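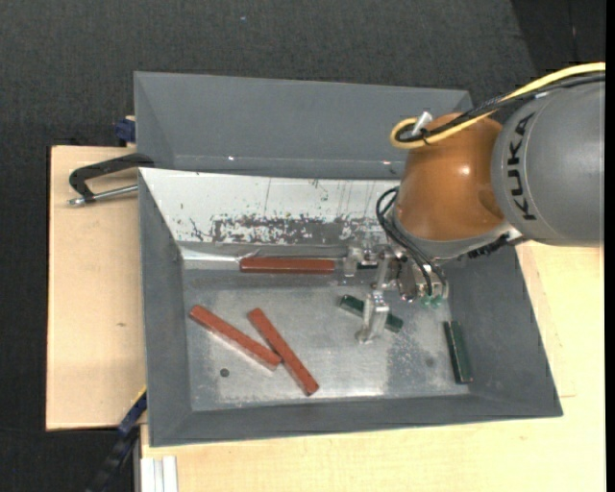 The Brurora Novels – Boxed Paperback Set
By Felista Makori
Published by Trumaritz

4 min read

Felista Makori's four Brurora novels are now available together in one slipcase. The set contains the full text of each book as it was first published, along with a short new foreword by the author and a folded map of the town. The books are paperbacks. They are not sold separately in this format, although the older single editions can still be ordered while they last.

Brurora is a lakeside town with one ferry, two newspapers and a long-running argument about where the bridge should go. The novels follow the Erkov family, who run the ferry, over three generations. Each book has a different narrator and can be read alone. Most readers start with The Ferry Account, and the volumes are numbered on the spine in that order, but the second book takes place earliest and some people prefer to begin there.

What is in the set

The Ferry Account. A bookkeeper is hired to sort out the Erkov ferry's finances and finds that passengers have been paying in favors for years. 284 pages.

Low Water. The drought year, told by the youngest daughter, who is sent to live with her aunt on the far shore. This is the shortest of the four, at 232 pages, and the one most often assigned in schools.

A Room at Doucet's. Set almost entirely in a boarding house over a single winter. It has 17 chapters, each named for a guest. Makori wrote it after the others and it is the funniest of them, with more dialogue and less weather.

The Second Bridge. The last book in order of events. The bridge is finally built and the family has to decide what to do with the boat. Readers who want every question answered should know that this one leaves a few open.

The foreword is printed in the front of The Ferry Account. It gives away nothing about the plots, so it is safe to read first. Makori talks about growing up next to a bus depot, why she changed the depot to a ferry landing, and which scenes she would cut if she were starting over.

The map

Earlier editions had a small map printed across two pages, and the town center fell into the fold. The new one is a separate sheet that sits in a pocket inside the slipcase. It shows the landing, the boarding house, both newspaper offices and the three proposed sites for the bridge. Street names have been corrected to match the novels. Mill Street and Miller Street were mixed up in the first printing of Low Water, and the text of that book has been fixed as well.

Paper and binding

All four volumes use the same cream paper and the same typeface. The type is slightly larger than in the single paperbacks, with a wider inside margin. Page counts given here are for this edition and will not match older copies, so book groups using a mix of editions should go by chapter.

The covers are matte and will show fingerprints. The slipcase is stiff board with a cloth-textured wrap – it is meant for a shelf, and it does not hold up well in a backpack. Slide the books in spine out and do not force a bookmark in between them, as the fit is close.

For book groups

A reading group booklet comes with every set. It has 20 discussion questions, five for each novel, and a family tree on the back cover. The tree includes marriages and deaths from all four books. Keep it out of sight until the group has finished The Second Bridge.

Groups that meet monthly can read the whole series in four meetings. If your group starts in January, the winter chapters of A Room at Doucet's will come up in March under the usual order. Several groups have moved it to the front for that reason, and the story holds up fine that way. Low Water should still come before The Second Bridge.

Extra copies of the booklet can be requested when you order. They are free with two or more sets.

Ordering

The set went on sale 08/04/2024 and is in stock. It ships in a cardboard mailer with corner guards. Orders from libraries and schools can be invoiced – choose "institution" at checkout and enter your purchase order number.

We accept returns of unopened sets within 30 days. If a volume arrives damaged or with pages out of order, write to us with a note of which book it is and we will replace that volume alone. You do not need to send back the rest.

There is no audio edition of the set. Low Water and The Ferry Account are available as separate audiobooks, and recordings of the other two are planned. E-book editions of all four are sold individually and do not include the map.

Related items

The Ferry Account (single paperback)
Low Water: Classroom Edition
Felista Makori, Depot Road and Other Stories
Trumaritz cloth bookmark, set of two
Brurora wall map, unfolded

Contact us | Shipping and returns | © Trumaritz. All rights reserved. | Back to top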